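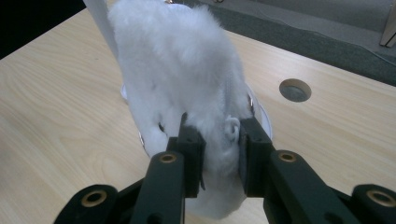
Recording good examples with a hand-held gripper is mostly a matter of doing the same dull things properly many times over. This page covers how we collect pick-and-place examples for the Brendach soft object set, from setting up the table to handing over the files. It assumes you have a charged gripper with its camera mounted and the Clirnis recorder installed on your laptop. Soft objects need more care than blocks or cups. With a shaggy white plush toy between the fingers and a white plate under it, the two are hard to tell apart where they overlap, and long fur can hide the spot where the pads meet the body. The steps are written with that kind of object in mind, but they work for towels, gloves and sponges too.

Before you start

You will need:
The gripper and a spare battery
A laptop with Clirnis open and at least 18 GB free
The object list for the session
One plate or tray to act as the target
A table you can reach across without stepping

Check the fingers first. Open and close them a few times by hand. They should move evenly and meet in the centre. If one side lags, look at the bushings where the linkage arms pivot and wipe out any fluff. Plush toys shed, and the fibres end up in the joints.

Wipe the lens with a dry cloth. Do this again every time you change objects.

Step 1. Calibrate the opening

Open the gripper fully and press Mark Open in Clirnis. Close it with nothing between the fingers and press Mark Closed. The width reading should go to zero and stay there. If it drifts, unplug the gripper, plug it back in and repeat. Don't calibrate with a toy in the grip. The fingers won't close all the way and every width in the session will be wrong.

Step 2. Set the table

Put the plate where you can lower an object onto it without twisting your wrist. Leave the other things in the room as they are. A model trained only on bare, tidy tables does poorly on ordinary ones, so cable holes, chair legs and carpet in the background are all fine. Avoid mirrors, moving screens and people walking past.

Change the position of the plate every 18 recordings. Move it by a hand's width or more, and turn the object at the same time.

Step 3. Record one example

Hold the gripper above the table with the fingers open and stay still for one second. Press the trigger button to begin.

Move down to the object at a steady speed. Come in from above, with a finger on each side of the thickest part. Close until the fur is pushed in and the object stops sliding, then stop squeezing. Most people grip plush far too hard on their first day. The model learns the width you show it, and it will crush things later if you crush them now.

Lift, move over the plate, lower until the object touches, and open the fingers. Back away straight up. Stay still for one second and press the button again.

Don't grab a toy by the ear, tail or ribbon unless the object list asks for it. Those grips are collected separately.

Step 4. Keep or discard

Clirnis shows the clip as soon as you stop. Watch it once at normal speed. Discard it if:
the tracking line turns red at any point
your free hand comes into view
you paused in the middle to think
the button was pressed late and the start is missing

A missed grasp is not a reason to discard. If you missed, backed off and tried again in one smooth go, keep the clip and tag it "retry". We want some of these. If you dropped the object off the table, tag it "drop" and keep it as well.

Step 5. Label

Type the object name from the list exactly as it is written. Choose a surface, a target and a light setting from the menus. Leave the notes field blank unless something odd happened. Long notes slow down the people checking the files.

How many to record

The target is 400 kept clips per object for plush and 600 for cloth, which folds in more ways. Spread them over several sessions and more than one room. The last full set, recorded in May, came to 1,241 kept clips for one plush toy, one tea towel and part of a second towel. The second towel still needs finishing, so check the list before you pick an object.

Take a break when your wrist gets tired. Tired clips are easy to spot because the approach gets lower and more sideways.

Common problems

Width reads zero while holding something. The sensor plug is loose. Push it in and recalibrate.

Tracking lost near the table. The camera is too close to a plain surface. Lay a patterned placemat beside the target, or move to a table with a stronger grain.

White object on a white plate. Keep some clips like this, as they are useful, but swap in a coloured plate for at least half of the session.

Fur caught in the fingers. Open fully, pull the object free by hand and start a new clip. Don't shake it off while recording.

Sending the files

Close Clirnis before copying anything. Copy the whole session folder to the Ekholm drive under your own name and leave the folder name alone. Once the upload finishes, add a line to the session sheet with the object, the room and the number of clips kept. Questions about the object list go to Olga Benítez. Questions about the recorder go in the Clirnis channel, with the log file attached.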